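Grarkeo Community Boards > Arms and Grippers > Kits and Services
Thread: Nulum two-arm starter service, worth the money?

malabanan_d
Joined in November
Posts: 13

Hello all, and apologies in advance for the length, my wife says I can't order a sandwich without a preamble. We're a small training centre and we've been quoted for the Nulum two-arm package from Wason. That's the pair of arms, the grippers, the wrist cameras, a head camera, and then a block of remote setup hours where one of their people walks you through your first tasks. The hours are what I'm unsure of. The hardware I can more or less judge for myself, but paying for someone to sit on a call and tell me where to put a cup feels a bit rich. Has anyone here used it and would you do it again?

Danilo

reynaldo_b
Posts: 708

Hello Danilo, welcome! We took the package last spring and I've been meaning to write it up properly, so you've given me the push.

The short version is that I'd buy the arms again tomorrow and I'd buy half the hours. The first two sessions were lovely, a very patient chap called Ariel Espiritu who never once made me feel daft, and he got us going on a simple cups and stirrer task which I still use to show people what the thing does. You mark your table out in squares with painter's tape, put a cup in one square and a cup in another, and the job is to get the stirrer from one to the other. It sounds like nothing at all, and it kept three grown adults busy until teatime.

What I hadn't appreciated is how much you come to rely on the wrist view. I'd assumed the head camera would do most of the work and the little ones were a nice extra. 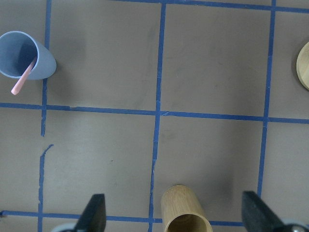 Wrist view, bamboo cup between the fingers, stirrer still in the blue-grey one.

The fingers are in view the whole time, so you can judge whether the cup is central before you commit to closing. On our old Marquez arm we had to guess from the side, and I've the dented beakers to prove it.

amado.t
Posts: 70

Glad it's working for Reynaldo but I'd like to put the other side, because I sent mine back. The arms are fine. The wrist picture is fine too, if you like looking at the rim of a cup. My trouble was the service. We'd booked for a Monday, the person on the call hadn't read our notes, and we spent the best part of an hour being told how to lay tape. I can lay tape! And looking at that picture I'd say I lay it straighter, no offence meant.

reynaldo_b
Posts: 708

None taken, Amado, mine has more wobbles in it than a jelly and I've stopped minding. Ariel's advice was that the squares are there for the people, so that two of you can agree where the cup goes back to, and a kink here and there does no harm. I'm sorry you had such a poor session though. Did you ask for a different person?

amado.t
Posts: 70

I asked twice. Second time I got a very nice email.

umali_ron
Posts: 27

Can I come in on the hardware side? Danilo, before you think about hours, think about your table. Two arms need more elbow room than the brochure drawing suggests, and the power supply and all the cabling have to live somewhere as well. Reynaldo, do you have anything showing both arms over the work?

reynaldo_b
Posts: 708

I do, Ronaldo. It's in my longer write-up in the Reviews section, so I'll paste the start of it below and Danilo can see the layout.

Two arms, two cups and a stirrer: living with the Nulum
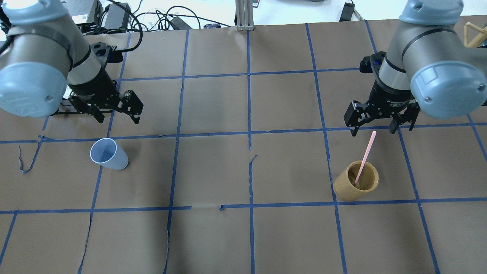

Reading time: 4 min

The arms come in from the two far corners and the work sits between them on brown kraft paper, taped out in blue. I like this arrangement very much. It leaves the near side of the table free for whoever is moving the cups about, and the cables can sprawl at the back where they bother no one's sleeves. The right gripper is over the bamboo cup with its fingers open, and the tip of the pink stirrer is pointing up towards the gap. Getting that approach right is the fiddly bit, as a leaning stirrer never leans quite the same way twice.

My one grumble with the paper is that it creases, and the tape frays and lifts in places. I keep a spare roll of each under the bench now.

umali_ron
Posts: 27

That's helpful, thank you. I'd still mount the supply lower down myself, but I'm fussy about cables and always have been.

malabanan_d
Joined in November
Posts: 13

Thank you all, this is far more than I'd hoped for. I think I'll ask Wason whether they'll quote for two sessions only, and whether I can request Ariel by name. Amado, did they refund you for the hours you hadn't used?

amado.t
Posts: 70

They did, and promptly, I'll give them that. Get it in writing all the same.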